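An Afternoon at the Prillden Open Kitchen

By Mahlet Abera
February

I'd been meaning to visit Prillden for ages, and when the open day came round I finally took the bus out - 36 minutes, with a lovely view of the river. Abílio Figueiredo met us at the door at 4 and talked so happily about plates and greens that I forgot to take my coat off. What I liked best was the room with the brick wall, plain and friendly, and how much a bit of bright green on a white plate can do for a pale table. 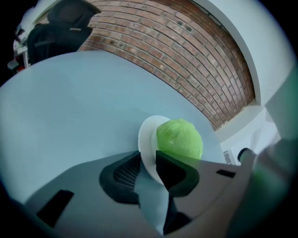
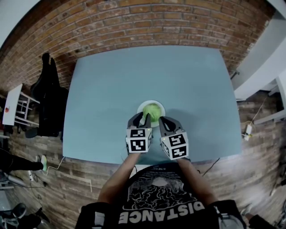

Do you need to book ahead for an open day? Write to the kitchen a week before, as they take 80 visitors and the places go quickly.

I stayed for soup afterward (leek, very good) and came home with a jar of Charvát mustard I certainly didn't need.

Recent visits
Morkivero Bakery in the Rain
A Morning at Plusomance Glass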